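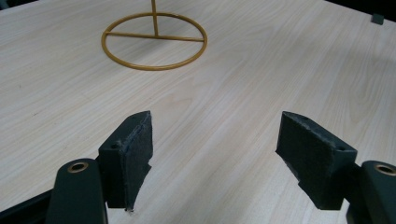 Gold ring stand on one of the pale tables, front room.

About Gremholm

We make stands. Small metal ones, for tabletops. Ring at the bottom, crossbar, one upright rod, and whatever you want on top of that. Paper towels, jewelry, a menu card, a plant that needs something to lean on. Started with one shape and it's still the one we sell most of.

Gremholm is Jucélia Teixeira and Valdir Camargo, plus two people on the bench and a rotating cast of nieces in July. Jucélia draws and bends. Valdir does paint, packing, and the phone (be patient with him, he walks around while he talks and the back of the shop has no signal).

How we started

Jucélia was working for a shop fitter called Stendix, doing shelf brackets and coat rails. Good work, dull work. She kept taking offcuts of rod home and bending rings around a soup pot. First one was for her own kitchen. Second one was for a neighbor. Then the El Ouafi bakery asked for 60 of them to hold up price cards and we had to find a bigger pot.

Valdir came in to help with that order for two weekends. Never left. That bakery order got repainted twice because we picked the wrong primer, and we learned more from it than from anything since.

What we make

The ring stand. Open base, single rod, bar across the ring. The bar sits a bit off the middle and people write in to ask if theirs is a mistake. No, it's meant to be there. The rod joins on the bar, and we like how the whole thing looks with one side of the ring bigger then the other.

The Gultell. Same idea but lower and wider, for plates and cake boards. Took a year to get right. The early ones rocked.

Hooks, rails, odd jobs. Ask. If it can be made from thin rod we'll probably say yes.

Colors

Gold is the one everybody wants. Ours is on the mustard side, more yellow than shiny. It looks warm on light wood and a little loud on white, so if your counter is white maybe ask for a sample first. We also do black, and a dark green that we keep meaning to photograph properly. Other colors on orders of 200 and up.

Paint is done in house, in batches. Two batches side by side can be a shade apart. If you are adding to a set, tell us when you bought the first lot and we'll try to match it.

The front room

We show everything on plain pale tables with a lot of grain in them. No tablecloths, no props. Jucélia is strict on this. A stand has to look ok on a bare table by itself or it goes back to the bench. Bare wood also shows you right away if a base isn't sitting flat, you get a wobble and a little line of light under the ring.

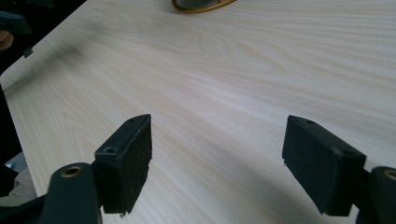

Come by and try things out. Pick them up, tip them, put your own cup or lamp or whatever next to them. Mornings are quieter. After 3 pm there's usually somebody loading boxes and you'll have to squeeze past. Parking behind the building, the gate sticks, push hard.

We don't do a big catalog anymore. Last one listed 1331 item codes, most of them the same stand in a different height, and it confused us as much as the customers. Now you tell us the height and we cut to it. Simple.

Looking after your stand

Damp cloth, dry cloth. No scouring pads please. If the paint chips send us a note and we'll mail a touch-up bottle, no charge for the first one. Felt dots for under the ring are in the box, in the small envelope taped to the lid, and yes people throw that envelope out all the time. We'll send more.

Orders and questions

Small orders ship in a week or so. Bigger ones, call first. Last year we sent out 1392 stands, all packed by hand on the same bench, so if the tape is crooked that's Valdir.

Shops and cafes, ask for the trade sheet. Schools get the trade price too, just mention it when you write.

Samples go out at the end of each month. Put your height and color in the message and a mailing adress we can actually read.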